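Steering by hand

Teaching a robot arm by remote control is slow work, and most of the effort goes into the parts that look easy. At Hemanow, which builds training sets for kitchen and light assembly arms, an operator holds a controller in each session and drives a simulated gripper through a task from start to finish. Joint angles and finger opening are logged at every step. The control policy is later fitted to those logs.

The company began in March with a set of 200 demonstrations and found it too small. Its operators had all approached objects from the same side, and the policy did the same, even when the way was blocked. The current set holds 1,501 runs, recorded by 12 operators at a site in Hollham. Nearly 600 were discarded before that total was reached, mostly for long pauses. A pause is copied as faithfully as a movement.

Utensils are the awkward case. A thin shank gives the fingers little to close on, and a small error in wrist angle swings the far end of the tool a long way. Operators are told to line up first and close second — the reverse of what most people do with their own hands.
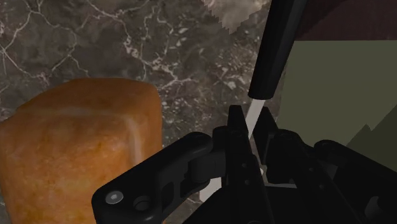
Gripper fingertips on either side of a utensil's shank, with a loaf to the left. Simulated view.

The software, called Pruvance, lets an operator rewind a run and resume from any point. Gallardo, a rival system, records only complete attempts. Hemanow keeps the rewound sections in a separate file and has yet to decide whether to train on them.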